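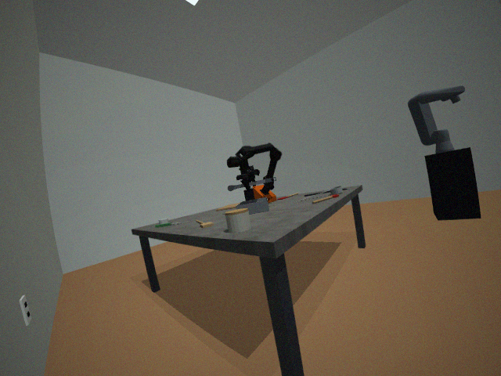 시뮬레이션으로 먼저 붙어본 그리퍼 비교, 첫 결과 나왔어요

6월 내내 붙잡고 있던 그리퍼 비교 테스트, 드디어 첫 결과를 들고 왔습니다! 저희 팀이 Lumgate 프로젝트를 시작하고 나서 제일 많이 받은 질문이 "그래서 어떤 그리퍼가 공구를 제일 잘 집어요?"였는데요, 이제 조금은 대답할 수 있게 됐어요.

비교한 건 두 가지예요. 하나는 Jistia에서 나온 두 손가락 그리퍼 모델이고, 다른 하나는 Bruvico의 적응형 모델입니다. 실물은 아직 주문도 안 넣었고(예산이 참...) 이번 건 전부 시뮬레이션에서 돌렸어요. 작업대 위에 나무 손잡이 공구랑 작은 나무망치, 나무 뚜껑 덮인 원통 용기 같은 걸 일부러 어수선하게 늘어놓고, 검은색 팔이 그 사이에서 물건을 집게 하는 식이에요. 정리된 책상에서만 잘하는 그리퍼는 저희한테 별 쓸모가 없거든요.

그리퍼마다 1000번씩, 합쳐서 2000번을 시도했습니다. 밤에 걸어두고 퇴근했다가 아침에 로그부터 열어보는 생활을 꽤 오래 했네요 ㅎㅎ 성공 기준은 단순하게 잡았어요. 목표물을 들어 올려서 떨어뜨리지 않고 버티면 성공, 옆에 있는 물건을 건드려서 밀어내면 들었더라도 실패로 쳤습니다.

결과부터 말하면 Bruvico 쪽이 1000번 중 790번 성공해서 앞섰어요. 저는 솔직히 Jistia가 이길 줄 알고 커피까지 걸었는데 졌습니다... 특히 차이가 컸던 건 가느다란 손잡이를 집을 때였어요. Jistia는 잡는 힘 자체는 좋은데, 물건이 비스듬히 놓여 있으면 접근 각도를 잡다가 옆 공구를 툭 치는 일이 잦더라고요. 대신 원통형 물건에서는 둘이 거의 비슷했고, 한 번 집는 데 걸리는 시간은 Jistia가 더 짧았습니다. 그러니까 용도에 따라서는 아직 모르는 싸움이에요.

제어기는 양쪽 다 Ebrahimi를 썼어요. 처음 200번은 손가락 닫는 속도를 잘못 넣은 채로 돌아가서 통째로 버리고 다시 했습니다(위의 2000번에는 안 들어가 있어요). 로그 보다가 그래프 모양이 이상해서 알았는데, 그날 오후는 좀 멍하게 보냈어요.

마찰 값도 아직 마음에 걸려요. 나무 손잡이랑 금속 표면을 같은 값으로 두고 돌렸는데, 이걸 나눠서 넣으면 순위가 달라질 수도 있을 것 같아요. 그래서 다음 차례는 재질별로 마찰을 따로 준 재시험이고, 그다음에 카메라 위치를 바꿔가며 한 번 더 돌려볼 생각입니다. 카메라를 손목에 다는 게 나은지 천장 쪽에 고정하는 게 나은지는 팀 안에서도 의견이 갈려서 저도 궁금해요!

설정 파일은 정리되는 대로 프로젝트 페이지에 올려둘게요. 같은 조건으로 돌려보고 싶은 다른 그리퍼가 있으면 댓글로 남겨주세요.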